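Masance Robotics Course
Handout 7: Workspace rules for shared-table manipulation
Revised July 2020

1. Before the arm is enabled

The operator inspects the work surface before each run and clears it of anything not on the task sheet. Crumbs and grit are treated as faults. They mark the plates, confuse the depth estimate at close range and end up between the finger pads. Wipe the surface and record the wipe in the log. 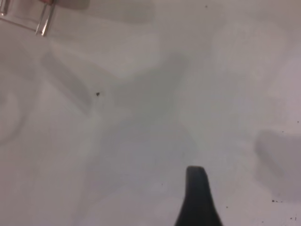
Clear plastic and glass need separate treatment. The Flurkedum checklist lists them as a class of their own, as a wrist camera may return only the edges. Enter their positions by hand and set a keep-out margin of 25 mm.

2. Approach and grasp

Speed is limited to 200 mm/s within the marked area and halved below plate-rim height. Approach a flat plate from the side, with the fingers angled down towards the rim. Stop short, confirm the opening, then close. Do not push a plate across the table to find its edge.

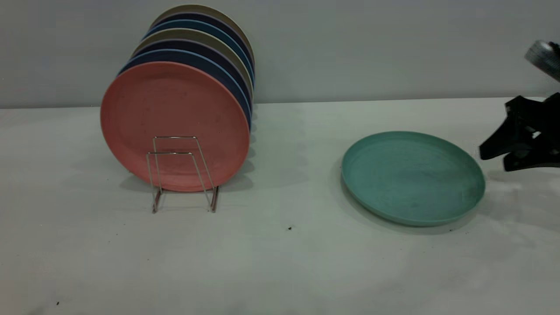

3. Placing in the rack

Force limits are set per object and never copied from one task sheet to another. The Pelness cell uses the Geerts rack procedure without changes.
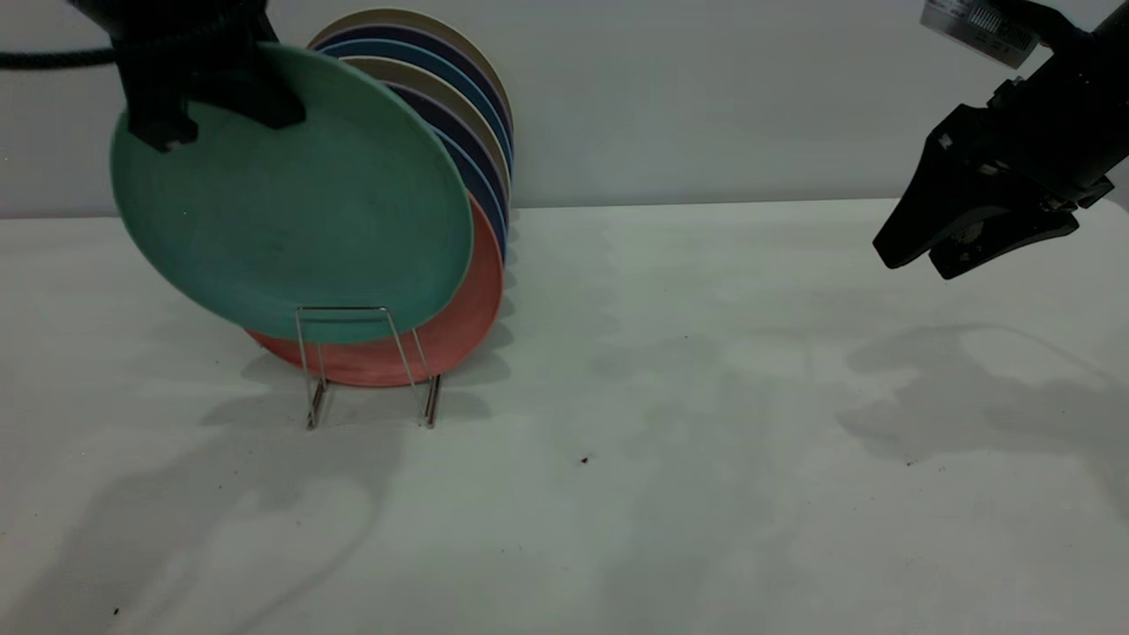 Two-arm cells need a written order of precedence. One arm holds the right of way and the other waits outside the shared volume until it is released. With the left gripper holding the teal plate by its upper rim at the rack, the right one stays above the table on its own side. The waiting arm remains powered and counts as live for guarding purposes.

Log each stop. After 400 cycles, check pad wear and repeat the force test.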